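Print this page | E-mail this page

Ivetdale bench notes - December, second half

Started just after 8 this morning, before the building warmed up. The plan for the week is still the dish rack task for the Hukau arm, and I want to get down how we're running it now while it's fresh, as the older entries describe a procedure none of us follow anymore and I'd hate for someone to pick those up by mistake.

We teleoperate the arm through the whole move (pick up a dish, bring it to the rack, let go, back off to the start pose) and save each one as its own episode. The target we agreed on with the Malhotra people is 4000 episodes for the first training run, and they've been very good about it, really, given that we started later than we said we would. I'd pictured us doing the bulk of it in one long push. My wrists have since told me otherwise, so we swap operators after every 6 episodes, and the data is better for it. You can see in the joint traces when a person is getting tired: the approach gets fast and straight, and the little pause before release disappears.

Between episodes we shift the rack a bit and turn it, and move the other things on the table too. I used to mark rack positions with tape and work through them in order, but then the tape was in every episode and I started to worry the policy would learn the tape. Now we just move things by hand and try not to be lazy about it. 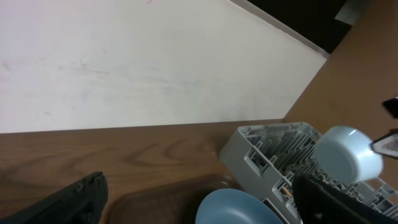

Do we keep the episodes where the operator fumbles a grasp and has to try again?

We keep them as long as the retry is a clean one and the dish ends up where it should, and they get the "recovery" tag in Griltico so that they can be left out or weighted later on. Anything with a dropped dish or an emergency stop goes in the separate folder and doesn't count toward the total.

I've gone back and forth on that one, I'll admit. The first small model we trained had only tidy episodes, and when it missed a rim it simply carried on to the rack with nothing in the fingers and let go of thin air, very politely. I felt a bit sorry for it. A few recoveries in the mix should help, and I'd sooner have them labelled and not need them.

Griltico was slow again on upload. It's the indexing and not the network, as far as I can tell - the transfer finishes and then the progress bar just sits. Left it going over lunch and it sorted itself out. Please don't restart it halfway, that's how we ended up with the doubled entries, and cleaning those out by hand was a miserable afternoon.

Still to do: recalibrate the wrist camera before the next session, check the gripper pads for wear, and agree on one colour for the recovery tags, as we've got two at the moment. Kettle's been descaled, by the way.

Print this page | E-mail this page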